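**Group 10 – Material Lives module, second-year project report**
Nayara Toledo and Solange Sampaio
Handed in February

# Too Good to Throw Out: Unworn Clothes in Student Houses

## 1. What we set out to do

Our original title was "Textile Waste in Jarnlow: Causes and Solutions". Our tutor wrote "all of it?" in the margin, so we looked again.

The version we ended up with asks a smaller question. Most writing on clothes waste starts at the bin or the charity shop. We wanted the part before that, when a thing has stopped being worn and hasn't yet gone anywhere. Everyone we know owns clothes in this state. They live on chairs, under beds and at the backs of drawers, and they move house with their owners every summer in the same bag. We called this the waiting period, mostly because our first name for it, "wardrobe limbo", had already been used by another group about something else.

## 2. Background

The reading splits into two camps. One says people hang on to clothes for sentimental reasons, and the other says they hang on to them out of thrift, guilt or both. Neither spends much time on students, who are assumed to buy cheap things and throw them away after a term. We thought this was unfair and also possibly true.

The word "storage" gives trouble. In the books it means attics, spare rooms and cedar chests. In Estside, where we did our interviews, it means the gap between the wardrobe and the wall.

## 3. Method

We put up a short questionnaire on the course noticeboard and in the launderette on Drandau Street, and got 37 replies. Four of these were from people who don't live in Jarnlow and one was from Nayara's aunt. We kept the aunt, who does live in Jarnlow and wrote the fullest answers of anybody.

We then interviewed ten people from six student houses. Each was asked to bring out one item they hadn't worn for at least a year and talk about it for as long as they liked. We had allowed fifteen minutes each. The shortest interview took four minutes ("it's a hoodie, I don't like it") and the longest took an hour and ten, concerned a single cardigan, and had to be stopped so that we could catch the bus.

We didn't weigh anything. The plan said we would, but the kitchen scales in question belonged to a housemate who had views.

## 4. What people told us

### 4.1 The future occasion

The commonest reason for keeping a thing was that it would be needed later. The occasions named were a wedding, a cold snap, a funeral, painting a room, a skiing trip and "if I ever have to go to court". When we asked if any of these was coming up, the cold snap was the only one with much support.

### 4.2 The repair

Next came mending. People were keeping clothes because they were going to fix them. A zip, a hem, a missing button, a hole under the arm. Two of our ten had bought thread. One had bought thread twice, having put the first lot somewhere safe.

What interested us was how much cheaper mending was in theory than in people's heads. Khalaf Alterations, on the corner by the post office, will do a hem while you wait, and the woman at the counter told us that students mostly come in once, in a panic, before a graduation. Several people in our interviews walked past the shop every day and had assumed it was only for suits.

### 4.3 Knitwear

Knitwear needs its own heading, as it took up far more of the interviews than we had planned for. Jumpers are bulky, they're hard to wash, and somebody's grandmother is often involved. They also behave badly in storage. A shirt on a hanger stays more or less a shirt. A heavy knit on a hanger slowly becomes a dress, so it has to be folded, and then it takes up a whole shelf and annoys its owner daily.

Dark knits had a further problem, in that nobody could tell if they were clean. "I think it's fine" was said to us about a black jumper in three separate houses, each time after a sniff.
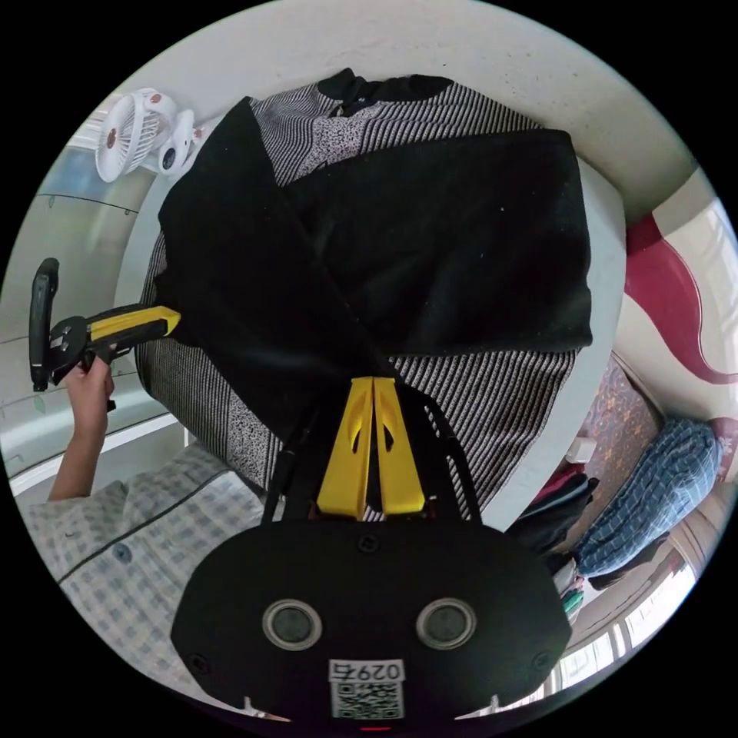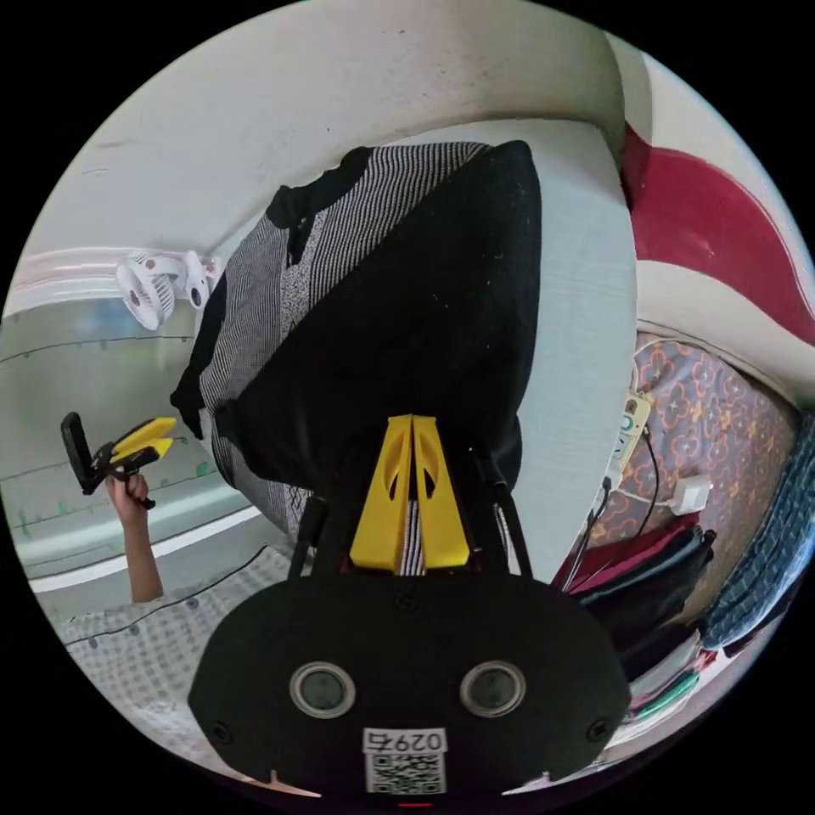

*Photographs: Solange Sampaio*

The washing question turned out to matter more than we expected. Of the people who had a wool or wool-blend item in waiting, most had stopped wearing it at the point when it first needed a wash. They didn't trust the machine, had never washed anything by hand and felt the dry cleaner was for people with salaries. So the jumper went on the chair. Later it went under other things on the chair. At no stage did anyone decide to stop wearing it.

We think this is our one real finding, and we would have liked to get to it before page three.

### 4.4 Guilt and price

We expected people to keep what had cost them most. The dearest item we heard about was a coat at £300, bought with birthday money, and its owner was perfectly cheerful about selling it. The hardest to part with were presents, and after those, things bought in a sale. One interviewee described a sale purchase as "a mistake I got a discount on" and said that giving it away would make it official.

## 5. Discussion

The books make holding on to clothes sound like a choice, and a rather thoughtful one. Our interviews sounded much more like putting off a phone call. People were mildly embarrassed, knew what the next step was, and found that the next step was small, dull and slightly unclear. How hot is the water? Does the charity shop take things with a button missing? Is it rude to ask?

This suggests that posters telling students about the state of the planet may be aimed at the wrong spot. Everybody we spoke to was already worried about the planet. A card by the launderette door explaining how to hand-wash a jumper in a sink might shift more clothes. We drafted one. Drandau Street have said they'll put it up if we laminate it.

## 6. Limits

Ten interviews is a small number, and all ten people knew at least one of us. They may have brought out their more respectable items. We also asked only about clothes that were still in the house, so those who throw things away quickly had little to say and mostly didn't say it.

Solange would like it noted that the interview questions got better as we went along, and that the first two interviews should be read kindly.

The reflective statement was capped at 1000 words each. Both are attached separately, and we have agreed not to read each other's.

## 7. If we did it again

We'd drop the questionnaire, start with the washing and follow a few garments for a whole year. We would also ask people to show us the chair. Everyone mentioned it, and we have no photographs of a single one.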